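September, late arvo
By the Turnance bench blog

I've had the Omberg hand-held grippers on the go for long enough now that I've stopped being polite about them, so it's time for the review I kept promising. If you've come from the older posts on teleop rigs, this is the other way of doing it. You hold the gripper yourself, do the task with your own arms, and the recording is what you train on. The robot doesn't come into it until later, and our shed has never been so quiet.

The method I've been following is the Brivthorpe recipe, which has been doing the rounds for a while. Their pitch is that a person with a gripper in each fist will give you better two-handed demonstrations, and more of them in an hour, than a person steering two arms through a pair of leader handles. I was pretty sceptical going in. I'd put a lot of evenings into our leader handles and I didn't particularly want to be told they were a dead end!

First, the money. The pair cost me $3,323 delivered, cables included, mounting plates included, no case. For that price I reckon I should get a case. They turned up in a carton full of shredded paper and I was still finding bits of it under the bench yesterday.

In the hand they're good. Chunky, a fair bit heavier at the front than I'd like, but the handle sits where your fingers want it and the trigger has a nice long pull, so you can half-close the jaws and hold them there. That matters more than I expected. On my old pair you were open or you were shut, and every demo of picking up something thin had this horrible little snap in it, which the policy then learned beautifully and did forever after. With the Ombergs I can creep up on a rim. The left one is a touch stiffer than the right (might just be my unit, might be my left hand, I'm hopeless with it).

Cables, though. I know, I know, everybody whinges about cables. These are thick ones and they come out the back in a big stiff loop, and the left one likes to lie along your forearm. You get used to it after a session or so, but it does change how you move. I caught myself keeping my left elbow out wide so I wouldn't tug on it, and guess what's in all of my early recordings. I've since binned those and started again. If Omberg ever do a version with a softer lead I'll be first in line.

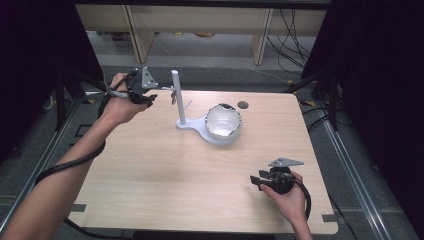 One gripper in each hand at the table, with the bowl on its white stand.

The bowl stand is one of our regular fixtures and I like it for testing because it's got two quite different problems on it. There's the bowl, wide and shiny at the rim, and then there's the small piece dangling off the side arm of the pole, and a hanging thing never wants to stay where you left it. One hand can more or less manage either of them. It's getting both hands working in the same small patch without clouting the pole that sorts out a good gripper from a clumsy one, and I'm happy to say I clout the pole a lot less than I used to.

The mounting plates deserve a paragraph. They're flat grey triangles with holes in them, sitting on top of each gripper, and that's where your tracking bits go. They stay put, they don't flex that I can feel, and the holes were lined up properly from new. The catch is width. Bring your hands close together at the wrong angle and plate meets plate with a clack, and you've lost the take. I've learnt to tip the left one up a bit and keep the right one flatter. Fine for me, but I'd want to warn anyone new before handing them over, as they'll otherwise do it on every second go and get cranky.

Okay, so does the Brivthorpe method do what it says? Mostly, yes. I recorded about 300 demonstrations for the bowl task, threw away the ones where I'd sneezed or dropped something, and trained on what was left using their settings with nothing touched. The policy that came out reaches for the bowl confidently and gets its grip on the rim most of the time. It's noticeably less jerky than anything I got off the leader handles. The hanging piece is another story. It'll go to the right spot, hesitate, have a bit of a think, and close on air often enough that I wouldn't show it to visitors. Their write-up does admit that swinging objects are weak, in a single sentence near the back, and I'd have liked that sentence at the front.

The other thing I'd push back on is the claim about speed. Yes, each demo is quicker. But calibration at the start of a session is fiddly, and if you bump a plate you're doing it again. Count that in and my hourly tally is better than teleop but it's not the giant leap they make it sound. Maybe they've got a tidier routine at their end. I've also got sore forearms, which never happened with the handles. I now stop for a cuppa whether I feel like it or not.

I did borrow a pair of the Vaughan grippers for two weeks to compare. They're lighter, and my wrists were grateful, but the jaws had a wobble I could see in the recordings, and the trigger is on-off. For big soft stuff like towels I'd probably pick them over the Ombergs. For anything with an edge or a rim, no way.

So who's it for? If you've got arms already and you're fed up with driving them by hand to get data, I'd buy a pair of these and try the Brivthorpe settings as they come before you fiddle. If you only ever do one-handed picking, the cost is hard to justify. And if your task is mostly dangly objects, maybe hang on until somebody has a better answer, or until I've had another crack with slower demos (that's the next job).

Four stars from me. It'd be four and a half with a decent cable.

Comments

shedbot_wa: Same gripe with the lead on the left one. I run mine up over the shoulder with a velcro strap and it's heaps better, though you look like a right goose.

gripfan: Did you try recording the hanging bit with the piece held still first, then letting it swing in later demos? Got me from hopeless to passable.

Turnance bench blog: Haven't, but that's a cracking idea and I'm pinching it. Will report back.

paddock_robotics: Any chance of your calibration steps as a separate post? Mine drifts by lunchtime and I can't work out if it's the plates or me.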